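Progress report: Vanudby stop-smoking groups, second quarter
Prepared for the Dremgate fund by Jarmila Hudec

1. Where we are
We enrolled 253 people against the number agreed in the grant letter, so on paper we are on target. I would not lean on that too hard. Signing a form in January costs nothing, and many of those forms were signed in the first two weeks of the month. Of the 253, 93 came to four sessions or more.

2. Quit rates
Forty-one per cent of regular attenders told us they were smoke-free at week four. That is their own word. Where we used the breath monitor the share was lower, and only 19 people agreed to be tested, so neither figure deserves a headline. Zdeňka Zeman would like to quote the higher one in the leaflet. I have asked her to wait for the twelve-week calls.

3. The Skorkolo recordings
The self-hypnosis recordings were played 1,952 times. We can't tell whether that is many listeners or a few people who fall asleep with them on - two at the Murín group say they do. I have found no difference in attendance between those who use them and those who don't, and I would not renew the licence on present evidence.
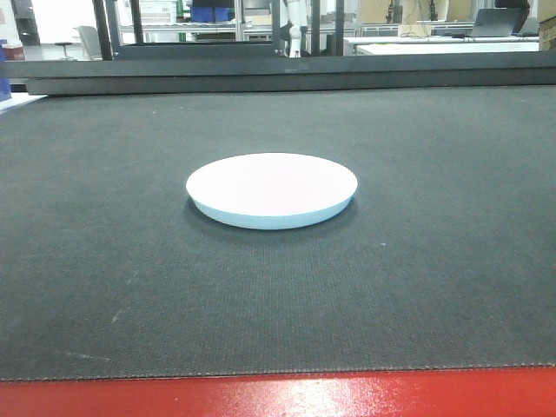
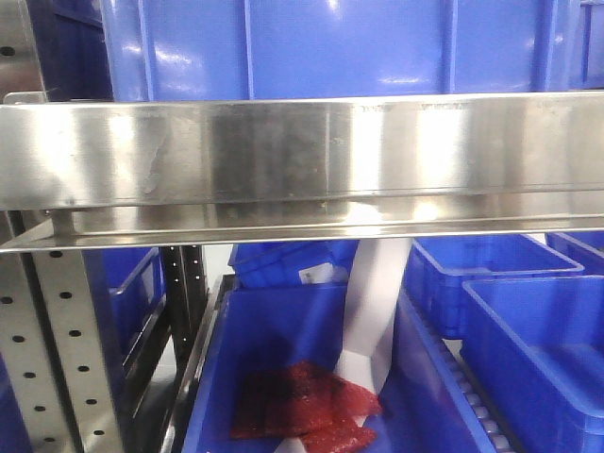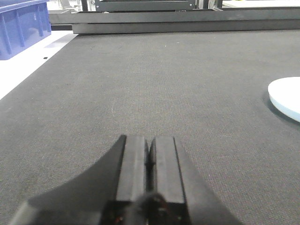 4. Spending
Patches and gum are over budget, room hire is under. The evening group at Murín moved to 6.30 pm and lost members, so it goes back to 7.30 pm next month.

5. Next quarter
Twelve-week calls to all attenders, including those who stopped coming. Breath tests offered at every session. A decision on Skorkolo is needed from you before the licence runs out in September.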